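Ternivo Play Kitchen Countertop Set
Item 2044
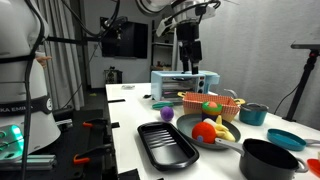 The Ternivo countertop set is for families and classrooms that already have a low table and don't want a full play kitchen taking up a wall. Everything sits on the tabletop and packs into one carton when playtime is over.

What's in the box
Toy toaster oven, light blue, with dark door and two round knobs
Black baking tray with raised ribs
Small teal pot with gray lid
Checkered basket, orange and white, with yellow handles

Play food is sold separately. See the Mollora range.

Details
Recommended age: 3 years and up
Carton length: 24 inches
Returns: 30 days, unused, in original carton
Batteries: none needed

Care
Wipe the oven with a damp cloth. Do not put it in the dishwasher. The pot and tray can be washed by hand in warm water. Shake crumbs out of the basket and let it air dry if it gets wet. This is a toy and must not be used with real heat.

Orders for schools
Orders of 13 sets or more ship on a pallet. Contact Glória Pacheco in school sales for a quote. Replacement lids and knobs have been in stock again since February.

Page updated 2021-04-29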